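El club de robótica Fustside abre la inscripción para su segundo curso de manipulación doméstica

Agosto de 2019 – El club estudiantil de robótica Fustside ha abierto la inscripción para su segundo curso, dedicado a las tareas de lavandería. Las clases empiezan en octubre y se dirigen a estudiantes de ingeniería y de formación profesional.

El primer grupo trabajó en el proyecto Cleva, en el que los alumnos programan un brazo robótico para manejar ropa, cestas y electrodomésticos de carga frontal. A lo largo del curso registró 2607 intentos, de los cuales 456 corresponden a la apertura de puertas.

«La ropa cambia de forma cada vez que se toca, y eso obliga a los alumnos a revisar sus programas a menudo», explica Kusum Dubey, coordinadora del curso. Chae-won Ki se encarga de las prácticas de agarre y Declan Keogh, de las de visión.

La evaluación final consiste en una prueba por equipos – cargar la secadora, cerrar la puerta y retirar la cesta – con un límite de 300 segundos.
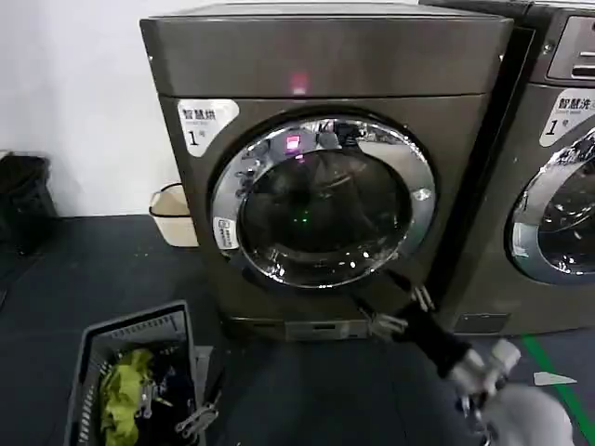 ¿Hace falta saber programar para inscribirse? Se pide un nivel básico de Python; el resto se enseña en las cuatro primeras sesiones.

Las solicitudes se entregan en la secretaría del club, a la atención de Geeta Rathore. Los admitidos recibirán el calendario de prácticas por correo electrónico.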